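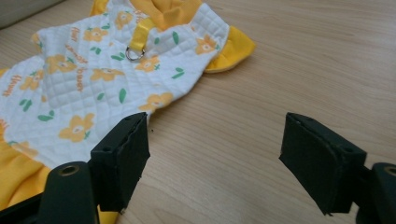
Sorting and Folding Small Garments for Resale
Final report, Textiles and Care module, Pullevis College
Group 4

1. What we set out to do

Our brief was to find a better way of sorting and folding very small clothes for a secondhand shop. We picked the Skultell shop on Prernton Street. They get small stuff in bags: baby clothes, doll clothes, dog coats, odd mittens. All of it goes in one bin marked SMALL and then it sits there. Customers dig, the folds come undone, somebody refolds it Saturday.

The shop list had 502 small pieces on it in January. We worked with 100 of those, picked by the shop and not by us, so the mix is whatever it is.

Two questions. How do you fold something that small so it stays folded. And how do you tell what it's for, fast, without a label.

2. Setup

Wood table, light color, good for seeing stains on white fabric but bad for seeing loose white threads. We worked on the table top directly, no mat. Tried a mat the first day and the quilted pieces dragged on it and pulled out of shape, so that went. The wood is smooth and thin jersey slides around too much, you need a hand on it the whole time.

Each piece got: shake, lay flat, check seams and fasteners, sort, fold, into the pile. One person sorting and one folding worked better than both doing everything. We swapped halfway through each session because folding gets boring and the folds get sloppy, you can see it in the piles from the first week.
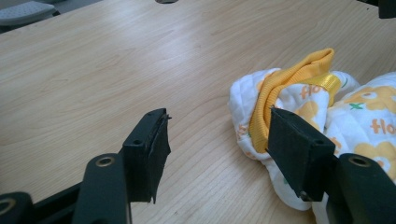

Tâm Thân thought the shake should come after the seam check, because a loose snap can fly off and then you never find it. We changed the order after that. It's in the instruction sheet as check, shake, lay flat.

3. Quilted pieces

These took the most time by far. Anything padded doesn't want to fold. You press it, let go, it opens back up. We tried thirds, halves, and rolling.

Thirds: looks good for a minute, then the top flap lifts.
Halves: ok for the thin ones. Collar ends up bulky.
Rolling: holds best but you can't see what it is, and the shop doesn't want rolls in the bin.

What we went with is one fold in half lengthwise, trim edge to trim edge, then leave it. No second fold. It takes more room in the bin but it stays put. Ruffled cuffs go on the inside or they get crushed flat by the pile on top. Same with ribbon. If there is a contrast trim (the white one with orange-yellow flowers has bright yellow trim) line up the trim first and the rest folows.

4. Telling what it's for

This was the part we thought would be easy. Small quilted things with sleeves and a flower print could be baby or dog, and half of us guessed differently on the same piece. Labels are often cut out.

Things to look for, in the order we look:

Ring or loop on the back. A metal D-ring on a ribbon strap goes to pet, no more discussion.
Where the sleeves sit. Close together on the belly side usually means dog.
Belly length. Dog coats are often cut short underneath.
Snaps between the legs. Baby.
Neck opening. Not reliable, we dropped it.

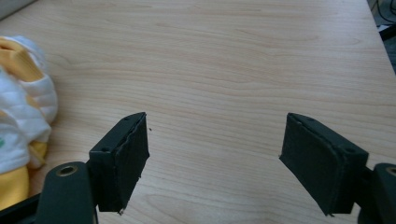
Sleeves are better than the neck because you can check them with the piece lying flat and one hand free. With the neck you have to pick it up and stretch it, and two people will stretch it differently. Anything still undecided after the list goes in a third pile and the shop manager gets to choose. There was less in that pile than we expected.

5. Results

Sorting agreement between two people working separately went up to 90 percent when we used the list. We don't have a proper number for before the list because we didn't write it down, which we know is a problem. Should have done that in week one.

Folding: the single lengthwise fold held up on the quilted pieces after a day in the bin. Jersey pieces did fine in thirds. Knits we are not sure about, there weren't many and they were all different.

Time per piece varied too much to average. Snaps slow everything down. So does lint.

6. The bin

One big bin is the real problem in our opinion. Even a good fold loses if people have to dig two feet down. We suggested shallow containers, one for baby, one for pet, one for undecided, standing on the table where you can reach in from the side. Nghiêm storage boxes were in the budget but the lids don't come off completly and they block your hand. Open top is better.
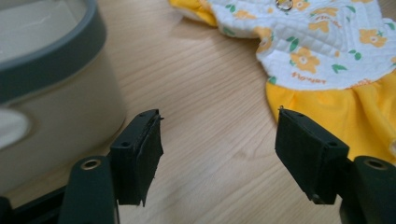
The shop's answer was that shallow is fine so long as the pet one isn't next to the baby one, since parents complain about it. They would also like the folded edge facing out so the print shows. We agreed to both, and the layout drawing in the appendix has been changed, undecided in the middle.

7. What we would do different

Write down the before numbers.
Start with the quilted pieces, not leave them to the end when everyone is tired.
Better light near the back of the table.
A small dish for loose snaps and buttons. We used a coffee cup lid.
Ask the shop earlier what they want. We spent two sessions on rolling for nothing.

Instruction sheet is one page, attached, and a copy is taped up in the Skultell back room. Report is around 3000 words with the appendices. Piece list is in appendix B, sorted by type.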